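29 January 2024

Second week of the hand comparison at Skistthorpe. The two candidates are still the Vodano five-finger hand and the Zivent parallel gripper we already own, both on the same pair of arms and driven by the same controller. I have kept the task dull on purpose: pick a black plastic tray off a shelf, move it, put it back.

The Zivent numbers came first. Out of 100 attempts it completed 71. Most of the failures were at the rim. The jaws close squarely, the rim is raised and angled at the far end, and if the approach is a few degrees out the tray pivots and slides off the pad. Adding softer pads helped a little and made the release worse, so I took them off again.

With the Vodano hands the main trouble is the approach path. Folded up, the hand is compact enough to come in low against the front lip of the shelf. Open, it needs a lot more room, and the planner has to be told about the thumb separately or it will happily clip the edge. 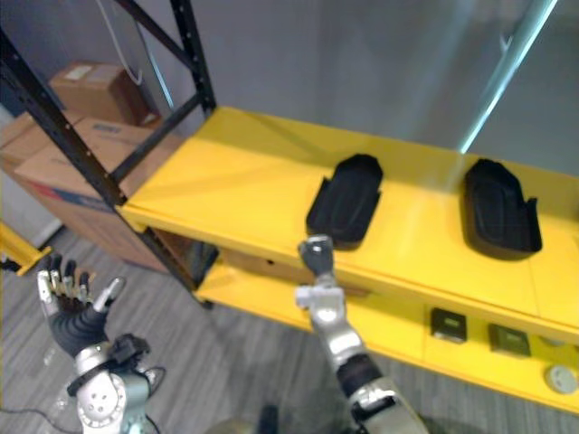 I spent most of yesterday on that. The collision model supplied with the hand treats it as one box, fixed at the fully open size. Évan Guillot wrote a replacement that updates the shape from the joint positions, and planning time went up to 55 milliseconds per query. That is acceptable for this job. It would not be for anything on a moving belt.

The wrist cable is a second annoyance. It needs enough slack for full rotation, and the slack then finds something to catch on. I have limited the wrist in software for now. A proper clip is on the list.

Camera settings are unchanged from the Palma trials in September: fixed exposure, head view only. Glossy shelving still upsets the depth estimate wherever a light reflects in it, and matt black trays return very little at all. I fit the tray position from the rim outline and ignore the depth inside it.

The log stands at 1483 grasps across both hands, including the aborted ones. I'll post the Vodano success rate once it has done the same set with the new collision model. The earlier runs used the old box and I am not going to mix them in.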